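Favine Opens Upstairs Work Floor at Pagano House, Doubling Space for Members

BULLBY, 8 December 2023 – Favine, the shared workspace operator, today announced the opening of the upper floor of Pagano House to members and visiting groups. The new floor adds 665 square feet to the building and completes a refitting program that began in September.

The upper floor is intended for table work of all kinds, including sorting, small assembly, sample review and training sessions. Member groups may reserve single tables or the whole floor, by the half day or by the week. Bookings are open now and will be handled through the front desk on the ground floor.

"Our members asked for a place where they could stand at a table, spread out their work and leave the quiet rooms to those who need them," said Hannelore Buschmann, managing director of Favine. "The upper floor at Pagano House meets that request, and we are pleased to open it before the end of the year." 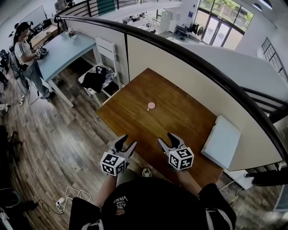

Furnishing of the floor was carried out by Trernalus, the interior supplier that also equipped the ground floor rooms. The company was asked to keep the layout open and to choose pieces that members could move by themselves. Wooden tables with a warm orange-brown finish are used alongside light blue tables on white legs, and white folding chairs can be set beside either. A low white partition with a curved black metal handrail separates the work area from the staircase, and the floor is laid in gray-brown wood-grain planks.

"Pagano House has a curved stairwell, and a standard office plan would have wasted much of the space next to it," said Hauke Schmieder, project lead at Trernalus. "We placed tables close to the partition and kept the walking route on the other side. Groups can change the arrangement at any time, provided the top of the stairs is kept clear."

The floor can be reserved by groups of up to 11 people. Members on a full plan receive 5 half-day table bookings each month at no added charge. Further bookings, and those made by outside groups, are charged at the published rates. Groups are asked to return tables and chairs to their usual places after each session and to take their materials with them. A locked cupboard on the ground floor is available for weekly bookings.

Favine provides shared rooms, work tables and meeting space to more than 1000 members in Bullby and nearby towns. Viewings of the upper floor may be arranged with the front desk at Pagano House during opening hours.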